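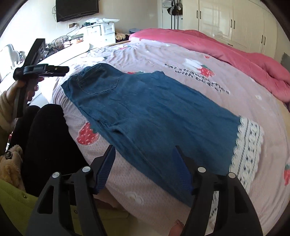
北向きの部屋が好きです。大好きです。今日はその話だけをします。

不動産サイトの検索画面を開くと、こだわり条件のかなり上のほうに「南向き」というチェックボックスがあります。駐車場、ペット可、オートロック、南向き。みんなあそこに何気なくチェックを入れますよね。私も長いことそうしていました。入れたところで誰かに怒られるわけでもないし、明るい部屋と暗い部屋なら明るいほうがいいに決まっている。そう思っていたんです。

でも、あのチェックひとつで画面から消えてしまう部屋の中に、びっくりするほどいい部屋が混じっています。私が今住んでいるのがまさにそれです。築27年、専有面積40平米、五階の角に近い北向きの1LDK。名前は「メゾン・エヴィーヌ」(建物の銘板には Evine とだけ書いてあって、配達の人にはよく「エビネさんのマンション」と呼ばれます)。ここに暮らしはじめてから、部屋の向きについて考えていたことがほとんどひっくり返りました。

まず声を大にして言いたいのは、北向きは暗くない、ということです。もう少し丁寧に言うと、目の前が開けている北向きは暗くない。直射日光が入ってこないだけで、空からの光はちゃんと入ってきます。しかもこの光がいい! 朝の九時も昼の一時も夕方の四時も、机の上の明るさがあまり変わらないんです。本を読んでいて途中で席をずらす必要がない。パソコンの画面に窓が映り込んでカーテンを引く、というあの動作をしなくていい。画家のアトリエは北側に窓を取るとよく言いますが、自分で住んでみて初めて、なるほどこれかと膝を打ちました。

そして景色です。これはぜひ昼間に確かめてほしいのですが、北側の窓から見える街は、太陽に正面から照らされています。向かいの家の壁も、公園の木も、遠くの山も、全部こちらに明るい面を向けている。南側の窓から見る景色は逆光になりやすいので、同じ街でもずいぶん印象が違います。内見のときに窓を開けて、向こうの団地の給水塔が真っ白に光っているのを見た瞬間、あ、ここに住もう、と思いました。間取り図には給水塔のことなんて一行も書いてありませんでした。

## 方角は四文字で書けてしまう

どうしてこれほど南向きばかりが大事にされるのか。歴史の話をすればきりがありませんが、昔の家にとって日当たりがどれだけ切実だったかは想像がつきます。断熱材がろくに入っていない家で冬を越すなら、太陽は一番安くて頼れる暖房です。洗濯物を乾かすのも、布団を干すのも、畳を湿らせないのも日光が頼りだった。祖母の家の縁側で昼寝をした覚えのある人なら、南側の居間がどれほど気持ちのいい場所か、説明されなくても知っているはずです。私だってあの縁側は今でも恋しい。

ただ、その感覚をそのまま現代の集合住宅に持ち込むと、ちょっとおかしなことが起きます。「南向き」と書いてあっても、ベランダの向こうすぐに隣の建物が立っていれば光は入りません。三階までは影、四階から上は日なた、なんていう建物はいくらでもあります。それでも募集図面にはどの階にも同じく「南向き」と載る。方角を示すたった数文字が、前の建物との距離も、窓の高さも、ひさしの深さも、全部飲み込んでしまうのです。

以前、93平米の南向きの部屋を見せてもらったことがあります。友人が家族で引っ越すというので、くっついていきました。広いし、新しいし、キッチンは立派だし、私などには縁のない部屋です。ところが友人が最初に言ったのは「電気つけていいですか」でした。午前中だったのに、リビングの奥がとにかく暗かった。間口が狭くて奥に長い間取りで、窓がベランダ側にしかなく、そのベランダが深い。日差しは窓際の床を細長く照らしていて、それはたしかに美しかったのですが、家族がごはんを食べる場所には届いていませんでした。

窓際だけが明るい部屋と、全体が穏やかに明るい部屋。どちらがいいかは暮らし方によります。けれど、検索画面はその違いを教えてくれません。

## 夏の話もさせてください

北向きの話をすると、必ず「でも冬は寒いでしょう」と言われます。寒いです。ここは正直に書きます。十二月から二月のあいだ、よく晴れた日の昼間に南向きの部屋へ遊びに行くと、暖房もつけていないのに上着を脱ぎたくなって、素直にうらやましくなります。

けれども、夏です。近ごろの夏を思い出してください。五月にもう冷房を入れた、なんていう話を周りで聞くようになりました。うちは梅雨に入るまで窓を開けて、扇風機をゆるく回していれば間に合います。西日がまともに差し込む部屋に住んでいたころは、仕事から帰ってドアを開けるたびに、もわっとした空気に押し返されていました。壁まで熱を持っていて、夜になっても冷めない。あれがなくなっただけで、夏という季節をもう一度好きになれた気がします。夕方、窓辺で麦茶を飲むのが楽しみだなんて、前の部屋では考えられなかった!

冬の寒さのほうは、道具と工夫でかなりどうにかなります。私がやったのは、内窓をつけることと、厚手のカーテンを床まで届く長さで仕立てることの二つです。内窓は管理会社と大家さんの了解をもらって、はめ込み式の簡易なものにしました。賃貸でも相談してみると意外と話を聞いてもらえます。結露もだいぶおとなしくなりましたし、おまけに外の音が静かになりました。静かな冬の朝にお湯を沸かす音だけが聞こえるのは、なかなかいいものですよ。

湿気はどうか。これは建物によります。北向きだからカビが生えると決まっているわけでもなく、風が抜けない部屋はどちらを向いていても危ない。内見では、押し入れとクローゼットの奥に顔を突っ込んで匂いを嗅いでください。恥ずかしがらずに、ぐいっと。玄関側にも窓があるか、換気扇を回したときに扉がすっと吸い寄せられるか。そのほうが方角よりもずっと多くのことを教えてくれます。

## 二千冊の引っ越し

北向き愛好家は、探すと案外います。翻訳の仕事で知り合ったヤロスワフ・ピョンテク(Jarosław Piątek)さんもその一人で、最初の打ち合わせは仕事の話を早々に片づけてしまい、残りはずっと窓の話をしていました。彼は2000冊の本と一緒に暮らしています。日本に来て最初に借りたのが南西向きの部屋で、本の背がみるみる色あせていくのを見て青くなり、次は迷わず北向きを選んだそうです。

「太陽は好きです。でも、太陽は外に会いに行けますから」

この言い方がとても気に入って、それ以来、人に部屋の話をするときはよく借りています。彼の部屋にお邪魔すると、壁いっぱいの背表紙がどれも元気な色をしていて、日が差さない側の壁だけに本を寄せる、といった遠慮がまったくありません。窓のすぐ脇まで本棚が来ている。部屋中の壁が使えるというのは、狭い部屋に住む人間にとって大きなことです。

本に限りません。レコード、布、古い写真、木の家具、革の鞄。日に焼けると困るものを好きになってしまった人は、方角の条件を一度外して検索し直してみてください。自分の好きなものを、部屋のどこにでも置ける。家賃の安さばかりが北向きの長所として挙げられがちですが、私はこちらを先に言いたいです。

もちろん、安いのもうれしい。同じ建物の同じ広さで、廊下をはさんで南側の部屋より北側の部屋のほうが安く出ていることはよくあります。浮いたぶんで駅に一つ近い場所を選んでもいいし、ひと回り広い部屋にしてもいい。私は階を上げました。北向きの場合、階を上げると空の面積がぐんと増えるので、これはおすすめの使い道です。

## 仲介のみなさんへ、ひとつお願い

ここからは少し、部屋を紹介する側の人たちに向けて書きます。

今の部屋を紹介してくれたのは、駅前の「ハ不動産」という小さな店でした(看板にはローマ字で大きく Ha とあります)。条件を伝えたとき、担当の方は南向きの図面を何枚か並べたあと、少しためらってから、一番下にあった一枚を出してくれたんです。「北なんですけど、窓がいいんですよ」と。あの「窓がいいんですよ」がなかったら、私はここにいません。

あの一言を、もっと堂々と言ってほしい! 北向きの部屋の広告は、たいてい方角について黙っています。書かなければならない欄には小さく書いて、あとは設備や駅からの近さで押し切ろうとする。弱点として扱っているのが紙面から伝わってくるので、読むほうもそういう目で見てしまいます。

けれど、売り文句になる材料はいくらでもあるのです。一日を通して安定した光。順光の眺め。家具や本が焼けにくいこと。夏の過ごしやすさ。在宅で仕事をする人が画面のまぶしさに悩まずに済むこと。夜勤明けで昼に眠る人が、厚いカーテンを閉め切らなくても休めること。どれも本当のことですから、遠慮はいりません。

写真の撮り方も変えてほしいところです。よくあるのは、部屋の奥から窓に向かって一枚、以上。これだと窓の外は白く飛んでいて、何が見えるのかまるで分かりません。窓からの眺めを昼間に一枚、窓を背にして部屋の奥を一枚。照明は消したままで、撮った時刻も添えてもらえたら最高です。午後二時に電気なしでこの明るさです、と書いてあれば、方角の欄を見て閉じかけた手も止まると思うのです。

新築を計画する側でも、面白い動きが出てきてほしい。近所に建った「プルデュラ」(Prudura)という賃貸マンションは、北側に公園があって、その公園のほうへ大きな窓を開いています。南側はあっさりした高窓と廊下です。建設中は、あれは向きを間違えたんじゃないかと八百屋の店先で話題になっていました。私はもう、足場が外れた日からずっとあの建物のファンです。散歩のたびに見上げています。住んでいる人のベランダの鉢植えが少しずつ増えていて、アジアンタムやギボウシのような、強い日差しの苦手な植物がよく茂っている。ああいう緑は、南のベランダだとなかなか機嫌よく育ってくれません。

## それでも南がいい人へ

ここまで書いておいて何ですが、南向きをやめましょうと言うつもりは少しもありません。朝、まぶしい日差しで目を覚ますのが好きな人。布団を外に干さないと気がすまない人。トマトやバジルをベランダで育てたい人。小さな子どもと昼間の長い時間を家で過ごす人。日の当たる床で猫が伸びているのを見るのが生きがいの人。そういう人にとって南向きの価値は揺らぎませんし、その部屋に高い家賃を払うのは正しい使い方だと思います。

お願いしたいのは、検索の最初の段階であのチェックを入れるのを、一回だけ待ってもらうことです。まず方角なしで探す。気になる部屋が出てきたら、地図で窓の向こうに何があるかを見る。それから、できれば時間を変えて二回見に行く。一回目は昼、二回目は夕方がいいです。仕事帰りに建物の前を通るだけでも構いません。

内見に行ったら、案内の人が照明をつける前に「すみません、このまま見てもいいですか」と声をかけてみてください。目が慣れるまで、黙って立ってみる。持っている本か、スマートフォンに入っている細かい文字の文書でも開いて、普段座りそうなあたりで読んでみる。読めたら、そこはあなたにとって十分に明るい部屋です。方角が何であっても。

先週の水曜日、友人が初めてうちに来ました。南向き以外は考えられないという、筋金入りの日なた派です。玄関を上がって居間に入るなり、彼女は窓に寄っていって、しばらく外を見ていました。よく晴れた日で、給水塔はあいかわらず真っ白でした。そのあと二人で喫茶「インディコ」(Indico)のチーズケーキを食べながら、彼女の次の引っ越しの話になりました。条件は駅から歩けること、浴室に窓があること、収納が広いこと。私は指を折りながら聞いていたのですが、南向き、はまだ出てきていません。

来月、一緒に内見に行く約束をしています。巻き尺とスリッパは私が持っていきます。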